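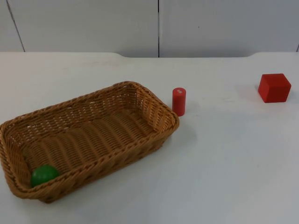 Tabletop basket

Reading time: 6 minutes

A tabletop basket is a shallow, open container, usually woven, that is kept on a table, counter, or sideboard to hold small things that would otherwise wander. It may be rectangular, oval, or round, and it generally has a low wall, a flat floor, and no lid. Bread, fruit, napkins, mail, keys, sewing supplies, and children's toys are among its commonest contents, and many a basket has held every one of them over a long life in the same household.

The name describes where the basket lives more than how it is made. A bread basket, a fruit basket, and a toy basket may have come off the same shelf in the same shop, and it is only the habits of the family that tell them apart. Older sellers' lists sometimes call the type a "tray basket" or a "counter basket," and both names are still heard.

Materials

Rattan, willow, seagrass, and split bamboo are the traditional materials. Strictly speaking, wicker is the name of the technique and can be worked in any of them, though in everyday talk people say "a wicker basket" and mean the stuff as well as the weaving, and there seems little harm in it. Rattan is a climbing palm, strong for its weight and pleasantly smooth when peeled. Willow is stiffer and has a springier feel in the hand.

Since the second half of the twentieth century a great many tabletop baskets have been woven from plastic strand, often extruded in honey, tan, or chestnut shades so that it passes for rattan from a short distance. The better grades vary the color slightly along each strand. Telling plant from plastic by eye can be surprisingly hard, particularly in a photograph, and even a practiced buyer will usually want to pick the basket up, look for a cut end underneath, and smell it. Natural strand shows fibers at the cut and has a faint scent of dry grass or wood. Plastic strand cuts clean.

Construction

A rectangular basket is harder to weave well than a round one, because the strands must be persuaded around four corners without bunching. Most makers soften the corners into a curve, which is kinder to the material and kinder to sleeves and knuckles too. The floor is commonly woven first, in close parallel rows that leave it with a gently ribbed surface. The walls are then turned up and carried to the height wanted, and they may lean outward a little toward the top so that baskets of one size can be nested for storage.

Walls are often given a more open weave than the floor. This saves weight, lets air reach fruit or bread, and gives the pretty speckled light that people are fond of when a basket stands near a window.

The rim, or border, is the part that takes the wear, and it is where a weaver's patience shows. A plain folded border is quick and adequate. A braided or rope-twist border takes a good deal longer, but it makes a thick, rounded edge that is comfortable to carry and keeps its shape when the basket is lifted from one side only. Hortensia Tamayo, who taught basketry for many years at the Bermúdez workshop, used to tell her beginners to spend as long on the rim as on all the rest together, and her pupil Flor Quintero repeats the advice in her own classes to this day.

Uses in play

A tabletop basket makes a fine plaything, and plenty of families keep one for nothing else. Small children love putting things in and taking them out again, and a low wall lets them see what is inside while still giving a satisfying edge to reach over. One ball and one block are enough to begin with. The words come along with the game: in and out, inside and beside, next to, behind, the round one and the one that stands up.

Color helps with this. A green ball against tan weave is easy to find even when it has settled into a corner, and a red cylinder standing on a pale tabletop is hard to miss. The two shapes also behave very differently, which is half the fun. A ball dropped into a basket may roll along the ribs of the floor before it stops, while a cylinder set upright on its flat end stays put until it is knocked over (and then it is off across the table!).
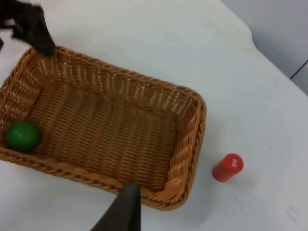

Choosing a size

Before buying, it is worth laying a sheet of newspaper on the table, folded to the size of basket you have in mind, and living with it for a day or so. Baskets look smaller in a shop than they do at home. The Starnitz pattern book, a favorite among home weavers, gives a length of 40 centimeters for its standard rectangular model and recommends a wall of 7 centimeters where children will be using it. Bread baskets are usually a little shallower, and baskets for fruit a little deeper.

Care and cleaning

Crumbs and dust collect between the rows of the floor. Turn the basket upside down, tap it with the flat of the hand, and go over the weave with a soft dry brush, working along the strands. A damp cloth will take care of sticky patches. Plastic baskets may be rinsed under the tap and left to drain on a towel. Natural ones should be dried promptly, away from a stove or radiator, which can make the strands brittle.

A strand that has sprung loose at the rim can generally be tucked back in with a blunt needle. Nilton Rivadeneyra, whose repair notes were published by the Gorka craft circle, suggests dampening the end of a natural strand first and holding it in place overnight with a clothespin. Broken strands in the floor are more trouble, and a good thick napkin laid over the spot is a perfectly respectable repair.

See also

Bread basket
Nesting baskets
Rope-twist borders
Stacking and sorting toys
Willow, peeled and unpeeled

Last updated: Sep 14, 2023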